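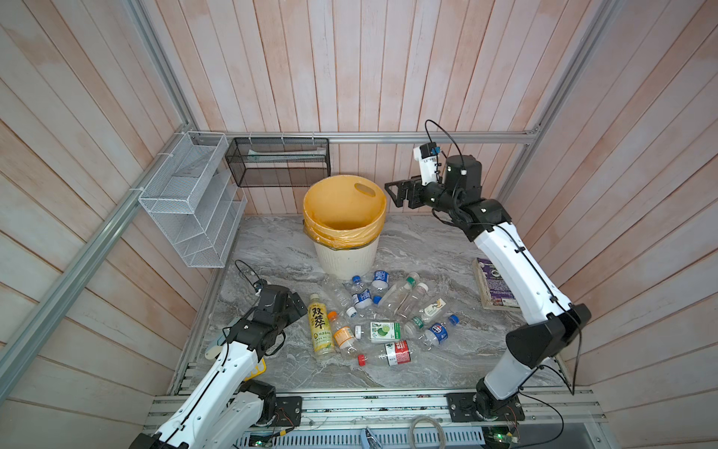 The Group Chat That Ate a Band's Mailing List

Fagundes had 428 fans in its private chat when the screenshots started going around. By the next morning there were almost 5,000 people reading messages that had been meant for a few hundred.

The chat ran on Damora, an app that lets musicians sell access to a members-only feed. Fans of the band paid $5 a month. In return they got demos, early ticket codes and, at odd hours, voice notes from the drummer about what he was eating on tour. It was a small operation and it mostly ran itself.

The trouble started in April, when the band announced that a show in Brirnum would be moved to a smaller room. The new place held 400. The old one had held more than twice that, and tickets had already been sold. In the private chat, a band member typed that the people who bought late "can take the refund and stay home." It was up for 29 minutes before it was deleted.

Someone had already taken a screenshot. It went to a fan account, then to a bigger fan account, then to a page that posts music gossip and doesn't check much. The page cropped out the line above, in which the same band member had said the promoter was to blame and that the band was asking for a second night.

What followed will be familiar to anyone who spends time around fan pages. People who had never heard of the band demanded an apology. People who had tickets asked, reasonably, whether they still had tickets. A parody account copied the band's photo and name and began answering them, and for most of an evening it was the only account that did. 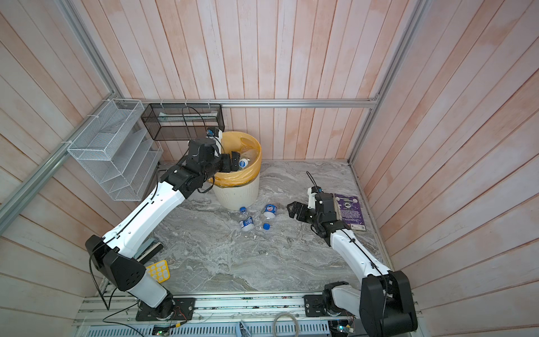

Maddened is the word one longtime subscriber used for how she felt, and it wasn't the remark that did it. She said she had paid every month to be in a room where people could talk loosely, and that whoever leaked the message had spoiled it for everyone else. She canceled anyway. The feed had gone quiet, she said, and she didn't see why she should pay for silence.

Damora has a tool that is supposed to discourage this. It prints a faint copy of the member's username across each post, so a screenshot can be traced. Fagundes had it turned off. The marks made song lyrics hard to read on older phones, and fans had complained about them.

Girex, the ticket seller, sent its own email two days later. It offered refunds or a place in line for a second show, if there was one. The email didn't mention the chat. It did link to the band's page, and the link went to the parody account, which had a nearly identical handle. Girex sent a corrected version that afternoon.

The second night was confirmed the following week and sold out. The band's apology came in the same post as the new date, four sentences long — comments off. The full message, with the missing line put back, was attached as a picture. It was shared far less than the cropped one.

The private chat is open again, with usernames printed across every post. The voice notes haven't come back.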